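Cable management on a student humanoid – how do you keep the bundle from pulling it around?

Posted in Clubs & Student Projects

Willy Verhoeven
Hi all, hoping somebody has been through this. I'm in a college robotics club and our project this year is getting a full-size humanoid to do simple household stuff. Our advisor named the project Hiltholm (long story, it was a street he lived on) and the deadline is a demo day in January. There are 16 of us on paper and a good deal fewer on a Thursday night.

My part is wiring. Everything we've added since the fall has its own cable, and it all goes up over the shoulders and down the back. The arms behave fine when the robot is standing still. As soon as we have it step and turn, the torso readings drift to one side and the balance controller starts correcting for something that isn't there. If I hold the bundle up with my hand, the drift mostly goes away, so I'm pretty sure it's the weight and the drag.

What I've tried so far: zip ties every few inches (made the bundle stiff, which was worse), a spiral wrap (same), and moving the power line over to the other side. We don't have money for a wireless anything. I also have a bunch of thin signal wires where the ends are getting chewed up, and I'd love to know if people just live with that or redo them. Thanks!

Atieno Langat
Oh boy, I know this one. I was the wiring person on our team for 2 years and I think you're right about the drag, but I'd look at where the bundle is held before you look at how heavy it is.

Zip ties the whole way down turn your cables into a spring. Every time the torso turns, the spring pushes back, and your controller feels it. What worked for us was tying the bundle firmly in exactly one spot, up high between the shoulders, and then leaving everything below it loose. The first tie takes the load. After that you want slack, way more than looks tidy.

Then do the power line separately. Ours was the thickest and stiffest of the lot, and when it was bundled with the signal wires it bossed all of them around. We let it drop on its own, straight down, and had one person walk behind with it during step tests. Not glamorous! But we got through 19 clean turns in a row the first evening we did it that way, and before that we couldn't get past three.

For the arms, run the wire along the outside of the shell and strap it above and below the elbow, with a little loop left over at the joint. Bend the arm all the way by hand, power off, before you decide how long the loop is. I got that wrong more than once and pulled a connector right out of the wrist.
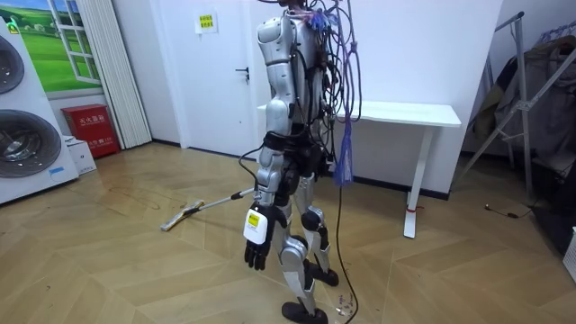

And yes, redo the chewed-up ends. We lived with ours for a whole semester because there was always something more exciting to work on, and I lost two full weekends chasing a dropout that was one strand touching its neighbor. Cut back to good wire, crimp, heat shrink, label. If a wire isn't going anywhere, take it out or cap it. Also sweep before every walking test – little bits of wire and plastic on the floor will do funny things under a flat foot, and you'll blame the software for it.

One thing I'd ask: is your drift always toward the same side? If it flips when you turn the other way, that's the cables. If it doesn't, check your IMU mount for a loose screw.

rollier_94
we had this. hung the cables from a ceiling hook with a bungee, problem solved. you need a ceiling you're allowed to drill into though

Willy Verhoeven
Thank you both! No drilling allowed in our room, I already asked. It does flip when we turn the other way, so cables it is. I cut off all the zip ties last night except one up top and I'm going to split out the power line before the next session. The wire ends I'll do over the weekend if I can get someone to share the crimping.

Atieno Langat
Good plan. Get the crimper with the ratchet if your club can swing it, the cheap squeeze kind made half of my bad ends in the first place.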